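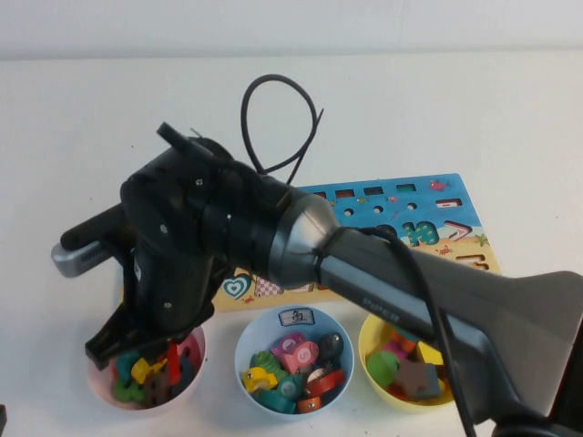
**Why does the Oddale boiler keep dropping to 286 when I've set the meter reading to start at 1000?**

The app saves the old reading when you press back, so use the tick in the corner and wait for the beep.

**Ticket log, 11 Dec 2019**

Tried the tick, got the beep, and it held at 1000 for two hours — hooray! Then I switched the heating on and it went straight back to 286. Grr.

Rang the Inach helpline (lovely chap, terrible line) and he had me pull the fuse, count to 200 and start again. I've done that twice now. Reading still at 1000 as I type, radiators on. Leaving the ticket open overnight.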